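Chapter 6
Sorting and the Divided Bin

Most manuals on workshop order begin with a promise. Buy the right containers, they say, and the tools will look after themselves. Readers should be wary of this. A bin with walls inside it settles one question, how many kinds of thing it will hold, and leaves all the harder ones open.

Take the usual advice of "like with like". It sounds plain enough until a pair of pliers has to go somewhere. Do they belong with other hand tools, or beside the parts they are used on? The Lillent method favours the first answer and the Cozma method the second, and both claim to save time. Neither has offered much proof. The one trial that is often quoted, from Orov, followed 20 benches for six weeks and never said what the benches were used for. 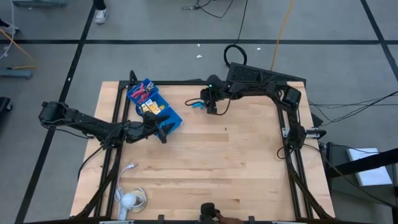
Anca Oprea objects that a blue bin with red-handled pliers in one compartment and small packets in the next is perfectly good order, provided the same person fills it and empties it. Her point is fair as far as it goes. It says little about a shared bench, where a second pair of hands may read the same compartments quite differently.

Small flat packets raise a further doubt. Stood upright against a divider, they can be flicked through like cards, and the books all praise this. Fewer mention that a half-full row tends to slump, or that labels along the top edge are seldom kept up after the first month.

We shall therefore put off the choice of container until section 6.3, and start with what is being stored and how often it is wanted.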